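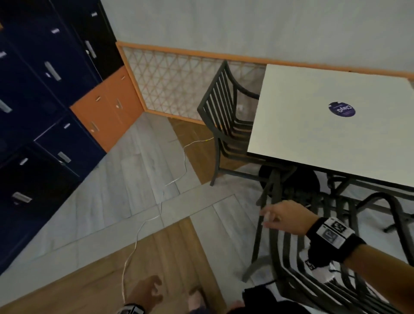
Who votes on the Clirkham Prize for best novel adaptation? A panel of 22 working screenwriters and editors, each with one ballot.

Short thread on the eligibility dispute, as the coverage mixes up the rule and the complaint.

The rule: a film qualifies if its source novel was published in 2000 or later and the screenplay credits no more than 2 writers. Both conditions are in the entry form under "Source and credit."

The complaint: Benedek Csonka, who directed "Vrettos," posted that the credit cap shuts out films rewritten late in production. His film lists three writers. It was ruled ineligible on February 18, 2025.

Several outlets reported that the film was dropped over his earlier remarks about the panel. The ruling letter, which he posted in full, cites the credit clause only. It does not mention the remarks.

Tâm Lâm, who wrote the source novel, replied that she supports the film and has no objection to the cap. Her reply was quoted in two places with the second half removed. Read the original.

Page count has come up too. The novel runs 352 pages. Length of the source is not a criterion and never has been.

"Nema," from Lustar, also had three writers at submission. One withdrew credit before the deadline, so it stayed in. Same clause, different paperwork.

Appeals are heard in March. The panel can waive the publication date. It cannot waive the credit cap without a rule change, and none has been filed.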